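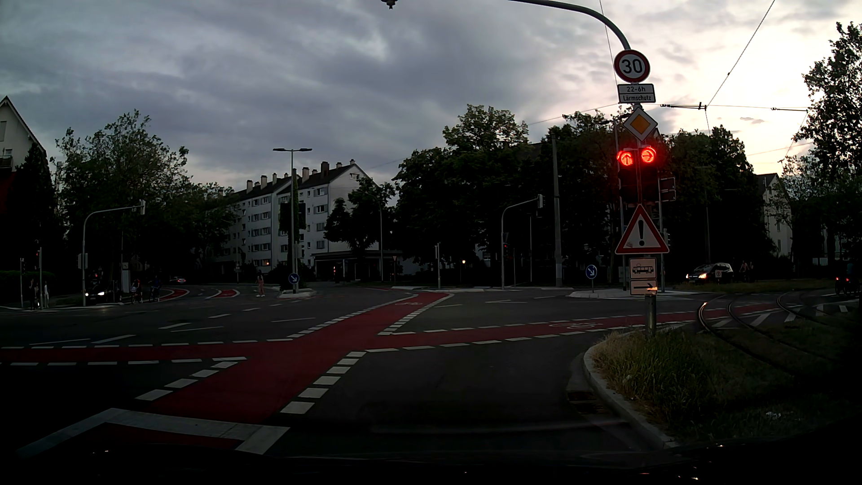
Tempo 30 in der Nacht gilt in vielen Gemeinden als erledigt, sobald die Schilder hängen. Der Beschluss ist gefasst, die Zusatztafel montiert, das Dossier wandert ins Archiv. Aus Sicht des Immissionsschutzes beginnt die Arbeit an dieser Stelle erst, denn ein Schild senkt keinen Pegel. Den Pegel senkt die gefahrene Geschwindigkeit, und die wird in den meisten Fällen nur zweimal erhoben: vor der Anordnung und kurz danach.

Der physikalische Zusammenhang ist gut untersucht. Bei Personenwagen mit Verbrennungsmotor überwiegt bei tiefen Geschwindigkeiten das Antriebsgeräusch, darüber das Rollgeräusch von Reifen und Belag. Wer gleichmäßig 30 statt 50 fährt, ist im Mittelungspegel je nach Belag und Flottenanteil 2 bis 3 Dezibel leiser. Für Schlafende zählt der Mittelungspegel allerdings nur begrenzt. Aufwachreaktionen hängen stärker an den Einzelereignissen: am Maximalpegel, an der Steilheit des Anstiegs und am Abstand zum Grundgeräusch. Um drei Uhr früh ist dieser Abstand am größten. Ein einziges Fahrzeug, das nach der Kreuzung voll beschleunigt, verschwindet im Stundenmittel und weckt trotzdem eine Häuserzeile.

Die übliche Auswertung bildet das schlecht ab. In einer Messreihe, die mir vorliegt, wurden an einer Ausfallstraße 2934 Durchfahrten in den Nachtstunden erfasst, davon 1387 zwischen 22 Uhr und Mitternacht. Der Bericht weist für die ganze Nacht eine mittlere Geschwindigkeit aus und schließt auf eine wirksame Maßnahme. Fast die Hälfte der Werte stammt damit aus einem Zeitraum, in dem dichterer Verkehr die Schnelleren ohnehin bremst. Für die Stunden zwischen eins und fünf, in denen der Schutz am nötigsten wäre, fehlt eine eigene Zeile. Auch die V85, also die Geschwindigkeit, die 85 Prozent der Fahrzeuge nicht überschreiten, steht nur als Gesamtwert im Anhang.

Ich halte das für einen methodischen Mangel mit politischen Folgen. Eine Gemeinde, die ihre Nachtregelung mit dem Mittelwert verteidigt, hat den Anwohnern bei der nächsten Beschwerde nichts zu bieten. Sie kann auch den Gegnern nicht antworten, die mit einigem Recht fragen, was die Anordnung gebracht hat.

Erforderlich wären stündlich aufgelöste Geschwindigkeitsverteilungen, Maximalpegel an mindestens einer repräsentativen Fassade und eine Wiederholung im September des Folgejahres, wenn die Fenster noch offen stehen und die Ferien vorbei sind. Der Aufwand ist überschaubar. Seitenradargeräte laufen wochenlang ohne Betreuung, und die Auswertung ist mit gängiger Software in einem Arbeitstag erledigt.

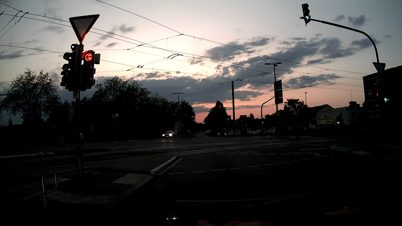 Leopold Nägeli wendet ein, die Messung sei der falsche Hebel: Solange der Belag alt bleibe, streite man um Zehntel, und ein lärmarmer Deckbelag wirke rund um die Uhr, ohne dass jemand kontrolliert werden müsse. Am Belag ist viel richtig. Er wirkt jedoch auf das Rollgeräusch und damit gerade dort am wenigsten, wo aus dem Stand oder aus langsamer Fahrt hart beschleunigt wird. Hinzu kommt die Alterung. Offenporige Beläge setzen sich zu, und die akustische Wirkung nimmt innerorts schon nach wenigen Jahren spürbar ab. Auch diesen Verlauf müsste man messen, um zu wissen, wann eine Erneuerung fällig ist.

Das Argument, eine engere Überwachung sei unverhältnismäßig, überzeugt mich ebenfalls nicht. Eine statistische Erhebung erfasst keine Kennzeichen und führt zu keiner einzigen Buße. Sie liefert der Behörde die Grundlage für die Entscheidung, ob Anzeigetafeln genügen, ob die Grünphasen nachts anders geschaltet werden sollten oder ob bauliche Änderungen an der Einfahrt nötig sind. Bei koordinierten Anlagen lohnt sich zuerst der Blick auf die Progressionsgeschwindigkeit: Ist die Koordinierung noch auf 50 gerechnet, arbeitet sie nachts gegen die Signalisation.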